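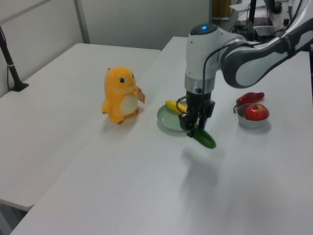
A green cucumber held over a long white table.

The Feast of Saint Anthony of Padua falls in June, and in Denham it is kept twice. The church calendar fixes the day itself. The outdoor procession is moved to the nearest weekend, when the city will issue a street permit and people have time off work. The practice is common among immigrant parishes and has a formal basis: the Mass of the feast is said on its own date, while the public celebration counts as a devotion and may be scheduled as the parish sees fit.

The Denham procession was started by Filipino families who worked at the Gruton mill. In its first form it was a walk around the church parking lot with a borrowed statue. The present route covers 19 blocks, leaving by the north door, following Naidu Street to the river and returning by way of Prarkora Hall, where supper is served. Last year's supper list came to 1,252 names, including a large number of people who do not attend the parish at any other time.

Nine evenings of prayer come first. The novena is held in private homes, one household per night, and the small statue stays overnight with each host. Milagros Lumanlan keeps the schedule in a ledger that goes back to the mill years. Early entries give only the family name and the street. Later ones add apartment numbers, then parking notes, and then the language of the prayers, which from that point on alternates between Tagalog, Kapampangan and English.

"The ledger is how we settle arguments," Lumanlan said. "If a family says they always have the last night, I can look."

The large statue travels on a wheeled float, or carroza. Ariel Tiongson rebuilt its frame two winters ago after the front axle cracked on the Naidu Street rail crossing. The old frame was pine with steel brackets. The new one is welded steel with a pine deck, and it is heavier, so it now takes a full team of pullers on the rope and a second team at the rear to brake on the hill. The lights run from a battery under the deck – a generator was tried once and drowned out the rosary.

Bread is blessed at the last Mass and given out at the end of the route. The custom, known as Saint Anthony's bread, began as alms for the poor, and the parish still sends a share to the county food pantry. The rest goes to the walkers, who tend to eat it on the steps before supper.

The city permit allows up to 5 hours of street closure. Tiongson would like a longer one, to let the float stop at the old mill gate on the way back. The application is due before Lent.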